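Kakwood Dish Rack and Drain Mat Set
Item 2287
Sold by Gurnine Kitchen Supply
Page last revised 2023-10-14

We carry two dish racks. We used to carry a lot more, and most of them came back with rust on the feet. The Kakwood is the one we sell to people who wash by hand every day and are tired of buying a new rack every year or so. It costs more than it looks like it should. Read the whole page before you decide it's worth it.

What you get
One coated steel rack
One drain mat, gray
One cutlery cup that hooks on either short side
Four spare rubber feet, in a bag taped under the mat

The coating
Every rack maker says its coating won't chip. Kakwood says so too, and prints it on the box in large type. We don't repeat that claim. Any coated wire will chip if you drop a cast iron lid on it enough times, and once it chips, water gets in and the steel goes brown. What we will say is that the coating on this one is thicker at the welds, where cheap racks usually fail first. The one in our back kitchen has been in use since last October and has one chip, on a corner, from a stockpot. There's a brown spot under it now. It hasn't spread much.

The box also says "antibacterial." We asked what that meant and got a brochure. Wash the rack with soap.

Load rating
Kakwood rates the rack at 400 ounces spread evenly across the base. Nobody's dishes are spread evenly. With dinner plates all at one end and nothing at the other, the rack sits fine on a flat counter, but it will creep toward the sink if your counter slopes. Check yours with a level, or a marble.

Plates and slots
The slots are set for ordinary dinner plates. Thick stoneware goes in every second slot, so you can cut the advertised capacity in half if that's what you own. Deep pasta bowls lean, and they lean on each other. Melamine and thin plastic plates are light enough to tip if you bump the rack, and we'd put those toward the middle.

A rack is also the wrong tool for some jobs. If you mostly need to get plates from the table to the sink, or out to the patio and back, a plain plastic basket does it for a fraction of the price. Plates sit at odd angles in a basket and they'll knock together if you hurry, so it suits everyday dishes better than the good ones. We'd sooner sell you a cheap basket than have you haul a wet steel rack through the house. 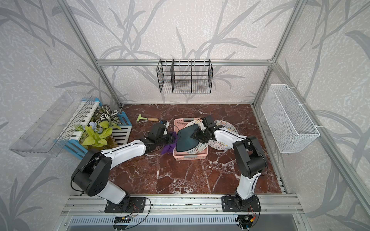 The drain mat
This is the weak part of the set. The mat has ridges that are supposed to send water toward the spout end, and they do, slowly, if the far end is raised a little. Flat on a flat counter, water stands between the ridges overnight. Some customers slide a folded dishcloth under the back edge. The Wurnthorpe mat drains better and fits under this rack with a small overhang at the front. We sell it separately and wish Kakwood would just buy theirs.

Color: the mat is listed as "stone." It's gray.

Compared with the Feng rack
The Feng is the other one we stock. It's lighter, it folds, and it's cheaper. It also has a hinge, and food gets in the hinge. For a small apartment or a camper, buy the Feng. If the rack is going to live on your counter and never move, buy the Kakwood. We don't see a case for owning both, though people do order them together.

Care
Rinse the rack weekly and let it dry upside down.
No bleach on the coating. It goes chalky.
The cutlery cup can go in the dishwasher, top shelf. The rack can't – whatever the sticker says.
Replace the rubber feet when they go hard. Bare wire ends will scratch a laminate counter.

Warranty
Kakwood offers what it calls a "1000-day promise." We've read it. It covers broken welds and missing parts. It doesn't cover rust, chips, stains, or the mat, so it leaves out most of what goes wrong with a dish rack. Keep your receipt anyway. Claims go to Kakwood directly, with a photo of the weld.

Returns to us
Unused, in the box, within 2 weeks. If you've had dishes in it, it's yours. Shipping back is on you unless it arrived bent, and if it did, send us a picture before you try to straighten it.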